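I promised a few people in the small-shop crowd I'd write up how we're planning the money side of our two-arm bench at Birthorpe, and I've been putting it off since May, so get yourself a coffee, this will run a while. I'm the person who does the budget, not the person who does the clever parts, so please be kind.

Quick background for anybody new. We pack little things into boxes and trays by hand, mostly loops and bands and small beaded stuff, and we would like a pair of robot arms to take on some of it. The project is called Wostavance in our folders (long story involving a typo and a whiteboard) and so far we haven't bought a single bolt. Everything lives in simulation.

And I want to say how glad I am we did it that way around! Last time we bought equipment we fell in love with a machine at a trade show, signed, and then spent the whole summer paying for things that weren't on the quote. I still have that spreadsheet. I open it whenever I feel like being impulsive.
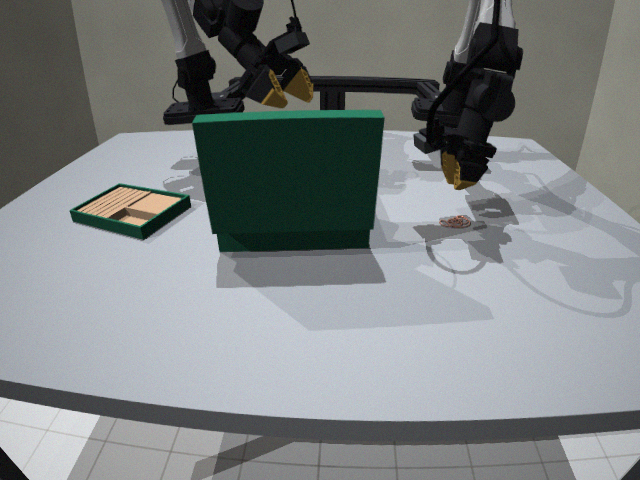 Both arms at the bench in sim, green box in the middle, tray on the left.

The first thing I learned from staring at our virtual bench is that arms are the part everybody quotes and the bench is the part everybody forgets. Two arms want something stiff to sit on, and a bar or frame along the back, and a table deep enough that your tray and your box still fit in front. None of that was in my first draft. I had written "table" and put down the price of a table. Oh dear.

We asked two suppliers for numbers, Murkik and Sezer. Both were lovely on the phone and both sent a tidy PDF, and the two PDFs could hardly be compared at all. Murkik priced the arms with grippers and left out the mounting. Sezer priced the mounting and the controllers and listed grippers as "optional," which I suppose they are, in the sense that shoes are optional.

So I made one sheet with my own rows and wrote back to both of them asking them to fill in my rows, please and thank you. It took 2 rounds of emails. Do this on day one, friends. It felt a little rude at the time and it was the most useful thing I did all spring.

Rows on my sheet, since a few of you asked: arms, grippers, spare fingers, mounting, bench, cables and cable guides, controllers, the stop buttons and guarding, electrician, shipping, training days, and a row simply called "oops." I have never yet had an oops row come out at zero, and I've been doing this for a good long time. 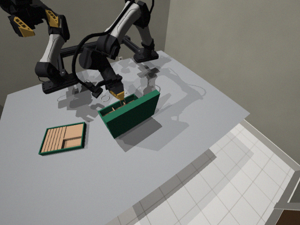 Render: Birthorpe bench team, Wostavance simulation

Reaching down into an open box is the sort of move that has changed my grippers row more than anything else. I had one set of fingers per arm in there. Then our bench folks walked me through how fingers rub on box edges day in and day out, and how we'd be stuck waiting on the mail if a pair wore down, and I now have spares for each arm and I sleep better.

Cables, too. I never once thought about cables before I saw that big black one swing out in a loop beside the wrist. A cable that can loop out like that can also catch on something, so there's now money set aside for guides and clips, plus a replacement cable sitting on the shelf. Cheap next to an arm, and a whole day lost if you don't have one.

Also trays! Please don't forget trays. The one in our sim is a shallow green-rimmed thing with slats down one side and compartments on the other, and the minute I asked "and how many of those do we need in real life?" the room went quiet. You need enough to keep a person filling while the arms are working. We settled on 7 to start with, and I'd rather buy them all in one go so they match.

On timing. The Murkik lead time is 13 weeks from the deposit, and I'd like you to read those last three words again. From the deposit. I had it down as starting from the day we said yes, and our yes and our deposit are never the same day, bless us. Everything on my calendar slid over once I fixed it.

The deposit itself is 50 percent with either supplier, which for a shop our size means the order has to land in a month when customers are paying on time. I drew our cash by month on a big sheet of paper with a marker, the old-fashioned way, and it was plain as anything which months were a bad idea. No software needed for that one.

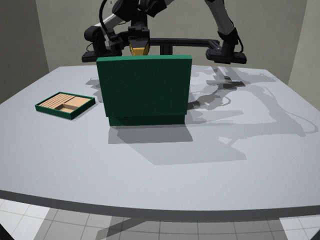
From the front. Green box standing up tall, left gripper partly behind it.

Looking at the bench straight on got us talking about where a person would stand. With a tall box in the center you can't see everything the arms are up to behind it, so whoever looks after the bench is going to want to step around to the side. And that means floor space, and floor space in our building is spoken for down to the inch. I had to go and measure the aisle by the supply shelves on my lunch break.

We tried moving the box on paper and we tried a shorter box on paper. The shorter box means changing what we order from our packaging people, and they have a minimum, and the minimum is more boxes than I want to look at for the rest of my life. So the tall one stays for now and I've put in for a second stop button on the far side. More rows! Always more rows.

A few of you asked whether we considered getting one arm and adding the other later. We did, very seriously, because it would have made my life so much easier. Sezer would even hold the price on the second one for a while. But the electrician would come twice, the training would happen twice, and the bar along the back would have to be bought for two arms anyway. I may still change my mind on this one - ask me after the next cash sheet.

Where we are today: Murkik has filled in all my rows, Sezer has filled in all but guarding and shipping, and I've got a nice polite reminder sitting in my drafts that I'll send after lunch. No order yet, and no deposit.

If you've bought a pair of arms for a small shop, I would dearly love to know what landed in your oops row. Replies are open, and I read every one, usually in the evening with my feet up.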